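Open day at Pindano - phones, phones and a very long queue

I'd been meaning to go to the Pindano open day for years, mostly because I've owned three of their phones and wanted to see where they get bashed about before they reach people like me. This October I finally booked a place, got up at a silly hour and caught the early train out to Ninditlow. The works are a ten minute walk from the station, past a garden centre and a very tempting bakery (I went in, of course I went in). 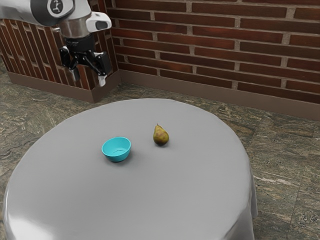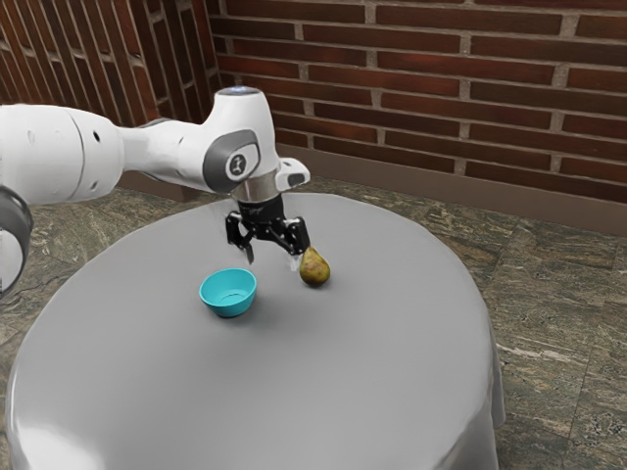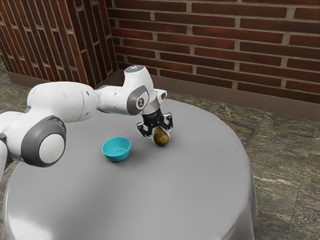 Sign-in was quick. You get a lanyard, a paper map and a sticker to put over your phone's camera for the parts of the tour where they don't want pictures. My badge said visitor 272 and it wasn't even ten o'clock, so I wasn't the only one who'd had the same idea!

Our guide was Gunnel Viklund, who has been in the handset testing team since the days of slide-out keyboards and still talks about them fondly. She took us first to the drop room. I'd imagined somebody on a ladder, but it's a tall cabinet with a little trapdoor, and the phone falls onto a slab of paving stone. Each model gets 132 drops, on its corners, edges and flat faces, and they log every scratch. The bang is much louder than you'd expect. A small boy in our group asked if he could drop his dad's, and his dad put it back in his pocket rather sharpish.

Next door is the button room, which I could have stayed in all morning. Rows of rigs just pressing power keys and volume keys, click click click, day and night. Gunnel said the volume rocker on the older Galtonska was the one that gave them most grief, and I felt very seen, as mine went wonky after a year and I had to turn it down with a fingernail.

The battery lab we only saw through a window. There was a display outside explaining how they charge and drain the cells, with a nice graph that I photographed and now can't read. Somebody asked why batteries can't be swapped at home any more and we got a fairly long answer about seals and thickness. I still miss being able to carry a spare. So did most of the group, judging by the muttering.

Lunch was in the canteen - meatballs or a bean stew, both decent, coffee weak. Then came the bit I'd really gone for, the hands-on with the new Holmgren.

It's a lovely thing to hold. The back is slightly rough, so it doesn't slide about, and at last there's a proper headphone socket, on the bottom edge where it should be. The screen was bright enough to read right up against the big windows. The camera opened quickly and did a good job of my half-eaten cinnamon bun, though faces across the room came out a bit waxy. I wasn't so keen on the fingerprint reader, which sits low on the side. I kept hitting it with my palm and waking the thing up. The price on the card was 387 pounds, and that's more than I paid for my last one, but not daft for what you get.

The queue for it was dreadful, mind. There were only a handful of phones out on security cables and people wanted to go through every menu. If you go next year, skip lunch and do the Holmgren table then. The shop at the end was mostly cases and cables, plus a bin of old Galtonska covers going cheap. I bought two, in green, for a phone I no longer use.

I got the four o'clock train back with sore feet and a bag full of leaflets. Parking looked grim, by the way, with cars all up the verge, so do take the train if you can.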